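Household chores with a hand-held gripper: my tips for recording good examples
December 24, 2019

I've been recording folding and tidying examples for Henden since February, and my inbox is full of the same few questions, so I'm putting my answers in one spot.
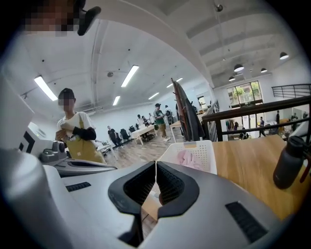
The Henden gripper out over the floor, jaws nearly closed, with the basket and the pink cloth waiting on the wooden table.

Start with the jaws. The dark grippy stuff on the inside picks up lint like you wouldn't believe, and a linty jaw lets a dish towel slide right out. I wipe mine with a barely damp cloth every 200 takes and let it air dry while I eat a cookie. No spray cleaner! I tried it once and everything skated around for an afternoon.

Put your cloth in the basket the way it would land at home. My first batch was all neat little squares, because I'm a tidy person and couldn't help myself, and the learning system got very good at neat little squares and hopeless at anything else. Now I drop the cloth in from shoulder height and take what I get. Turn the basket a bit between takes too, and slide it closer to the edge sometimes.

Go slower than feels natural, but don't stop dead. If you freeze in mid-air to think, the system learns to freeze in mid-air. I walk through the whole chore once with my bare hands first – pick up, shake, lay flat, fold – and by then I know where my elbow wants to go.

Keep the fumbles that you rescue. If the corner slips and you grab it again, that's a useful take, so label it "recovered" and move on. The ones to toss are where you bumped the table, used your other hand without meaning to, or forgot what you were doing (me, most days after lunch).

Water bottles: leave yours on the table if you like. Real tables have bottles on them. Just move it to a new spot every so often so it doesn't turn into a landmark.

How many takes? For a simple pick-and-place with one cloth I aim for 240. For folding it's 300, and I split those over 2 days or my wrist complains loudly. A rolled-up hand towel under the forearm between takes helps a lot.

Name your files before you go home. I use chore, cloth color, take number, in that order, and I write the odd stuff in a paper notebook next to me – "sun came out," "basket tipped," that kind of thing. I've gone back to that notebook more often than to any of my spreadsheets.

Next up I want to try socks. If you have a trick for getting one sock out of a pile without dragging three more along, please leave it in the comments, I've been at it all week.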